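About Drerna

Drerna sells, installs and services robot picking cells for small warehouses, laundries and parts rooms.

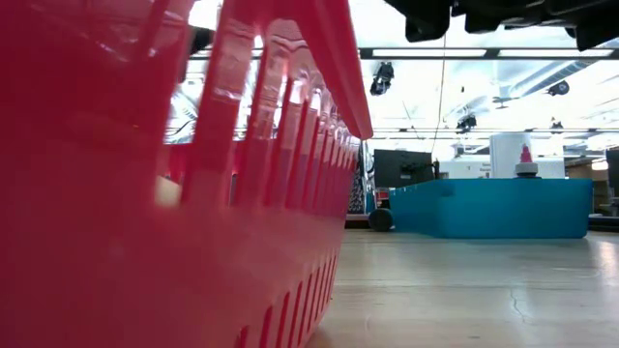
We work mostly with companies that have never owned a robot. They usually call us because they have one job that is hard to keep staffed, such as emptying baskets, sorting returns or loading a packing line. We look at that job, tell them whether a robot is a good fit for it, and quote a fixed price if it is.

The company was started by Uwe Heitmann and Hermenegildo Cisneros. Uwe had spent most of his working life repairing conveyor systems. Hermenegildo wrote control software for packaging machines. They met on a job where a large robot line had been bought for a building that was too small for it, and they spent a long winter making it fit. After that they decided to build something smaller.

What we make

Our main product is the Flukumeck. It is a single arm with a two-finger gripper, a camera and a control box, set up to take mixed items out of a basket, bin or tote and put them down somewhere else. It runs on ordinary wall power. The operator works it from a touch screen with large buttons, and the day-to-day functions are start, pause, clear and call for help.

We sell it in two versions. The floor version comes on a steel base that bolts down. The overhead version hangs from a rail, which leaves the floor open for carts and people. The overhead version costs more and takes longer to install, and the ceiling or frame has to be checked for load first. We do that check ourselves before we give a price.

Jastenero is the software that goes with it. It keeps a record of picks, drops and stops, and it lets our support desk see what the cell was doing when it stopped. Customers own their records and can switch off remote access at any time. Some do, and for them we work by phone.

What it is good at and what it is not

The Flukumeck handles boxed goods, bottles, folded textiles in bags, and most rigid parts that fit in an adult hand. It is slower than a trained person on a good day. It keeps the same pace through a shift, and that is the reason most customers buy it.

It has trouble with clear film, loose cables and anything that tangles. Baskets with open sides used to be a problem too, as the fingers could catch in the slots on the way out. The current finger shape is narrower at the tip and handles most slotted baskets well, but we still ask customers to send us a few of their own before we sign anything. If your baskets don't work, we will say so and suggest ones that do.

How a project runs

You send us your containers and a typical load of items. We run them in our shop on Echeverri Road and send you the full results, including the misses. You are welcome to come and watch. There is no charge for this and we return everything you send.

If you go ahead, installation takes 3 days for a floor cell. Overhead cells vary with the building. One of our technicians stays on site for the first full shift after that, and two of your people are trained as lead operators. They don't need a technical background. What matters is that they know the job the robot is taking over.

We come back after six weeks to adjust the settings. By then the operators have a list of small complaints, and we work through it with them - a drop height that is too high, a bin that would be better on the left, a warning tone that carries into the office.

Rental and service

Not everyone wants to buy. The Flukumeck can be rented by the month with a minimum of 7 months, and part of the rent counts toward the price if you decide to keep it. Service is included in the rental. Owners can take a service plan or pay by the visit. We stock fingers, belts, cables and cameras for every cell we have sold, including the early ones.

The company today

We have over 56 cells running. They range from a single arm in the back of a uniform laundry to a row of them at a bicycle parts distributor. Uwe runs installation and service. Hermenegildo runs software and testing. The company is still owned by the two of them and has no outside investors.

We build and test in the same room, so the people who assemble a cell also hear what goes wrong with it. Repairs are done there as well. If you call during working hours, you will reach someone in that room or at the desk next to it.

Visits

The shop is open to visitors by appointment. Please wear closed shoes and allow a couple of hours if you are bringing your own containers. There is parking behind the building, and the loading door is wide enough for a pallet jack. We close for one week in October to take inventory, and support calls are still answered during that week.

To set up a test or a visit, use the contact form or call the main number and ask for testing.

Page last updated June 28, 2023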